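Frequently Asked Questions: Hosting a Space on Flitier

Last updated: 2018-08-13

These questions are answered for hosts, meaning any person or organization that offers a space for hire through Flitier. Guests should consult the separate guest help pages. Terms in capital letters have the meaning given in the Host Agreement.

Getting started

Who may list a space?

Any owner, or any tenant with written permission from the owner, may list a space. Tenants are asked to upload the permission letter when they create a Host Account. A listing cannot be published until the letter has been reviewed. Managing agents must also supply the name of the person authorized to sign on the owner's behalf.

How do I create a listing?

Log in to your Host Account and select Add a space from the dashboard. You will be asked for the address, the floor area, the maximum capacity, the hours during which the space can be used and at least one photo. You may save a draft at any stage. Drafts are deleted after 127 days without activity, and a reminder is sent to the registered email address before that happens.

What is the difference between a space and a sub-space?

A space is the whole of the area that can be hired. A sub-space is a part of it that can be hired separately, such as a meeting room within a larger office or a single table in a shared studio. A sub-space has its own calendar and its own price. When the whole space is reserved, all of its sub-spaces are blocked automatically. The reverse also applies: when one sub-space is reserved, the whole space can no longer be hired for those hours.

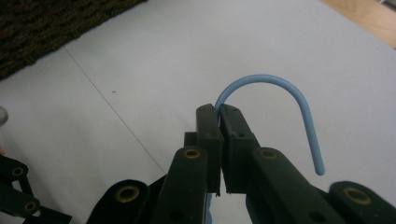
Light blue tube, held in a dark green gripper.

What capacity should I enter?

Enter the number of people permitted by the fire certificate or occupancy permit for the premises. If the seating available is lower than the permitted number, enter the permitted number in the Capacity field and the lower number in the Seated field. Guests are able to filter by either.

Calendar and reservations

How do I block dates?

Open the calendar for the listing, select the dates and choose Unavailable. Blocked dates can be opened again at any time. Recurring blocks, such as every evening after six, are set under Calendar Rules. A recurring block does not cancel a reservation that has already been confirmed.

How long do I have to answer a request?

Hosts have 12 hours to accept or decline a request. A request that receives no answer in that period will lapse and the guest will be notified. Lapsed requests are counted in the response rate shown on your listing. Declined requests are not.

Can I use my own calendar?

Yes. Flitier can exchange reservations with any calendar that provides a standard feed. Hosts who use Zelix to manage their front desk can connect it under Settings, Integrations. Changes made in Zelix may take a short time to appear on Flitier, and hosts remain responsible for any double booking in the meantime. 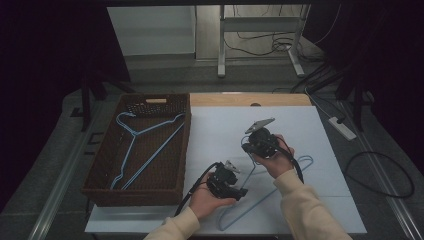
Where a double booking does occur, the reservation that was confirmed first stands. The host must contact the second guest the same day and offer another date or a full refund. Repeated double bookings may lead to the suspension of Instant Booking on the listing. Suspension is lifted on written request once the calendar settings have been corrected.

May I set a minimum length of hire?

Yes. The minimum may be one hour, half a day or a full day. Different minimums may be set for different seasons, and many hosts apply a longer minimum in December.

Prices, fees and payments

What does it cost to list a space?

There is no charge for creating or publishing a listing. A service fee is deducted from each completed reservation. The current rate is shown in the Host Agreement and on every payment statement.

When will I be paid?

Payment is released on the second business day after the hire ends. Bank transfers are handled by our payment partner, Dalley, and may take a further three business days to reach your account. A $12 charge applies if a transfer is returned because the account details are incorrect.

Can I ask for a security deposit?

Hosts may request a deposit of up to $400 for each reservation. The deposit is held by Dalley and is returned to the guest automatically unless a claim is submitted within two business days after the hire ends.

How do I make a claim for damage?

Select the reservation, choose Report a problem and describe the damage. Dated photos and a repair estimate or receipt are required. Claims are reviewed in the order received. Ordinary wear, and items left off the inventory, are not covered. 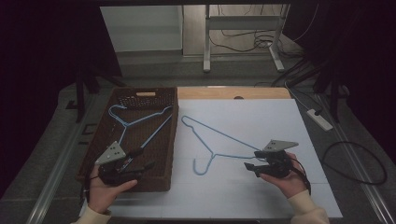 Two light blue hangers and a woven basket.

What is the inventory?

The inventory is the list of furniture, equipment and small items that are included in the hire. It appears on the listing and is attached to the guest's confirmation. Hosts should update it whenever an item is added or removed. Changes apply to new reservations only.

Access and use of the premises

Do I need to be present during the hire?

No, but a contact who can reach the premises within a reasonable time must be named. The contact's telephone number is released to the guest 24 hours before the hire begins.

Can I list a space with step-free access?

Yes, and hosts are encouraged to complete the Access section in full. Please state door widths, the location of the nearest accessible restroom and whether an elevator is in service throughout the hours of hire.

Is insurance required?

All hosts must hold public liability cover for the premises. Hosts in the Okoro building should refer to Form 109, which is available from the building office and replaces the standard certificate.

Further help

Questions about a listing or the calendar should be addressed to Niamh Dolan, Host Services. Questions about payments, deposits and claims should be addressed to Sugeng Chong, Accounts. Please include your listing number in all correspondence. Both may be reached through the Contact form at the foot of your dashboard.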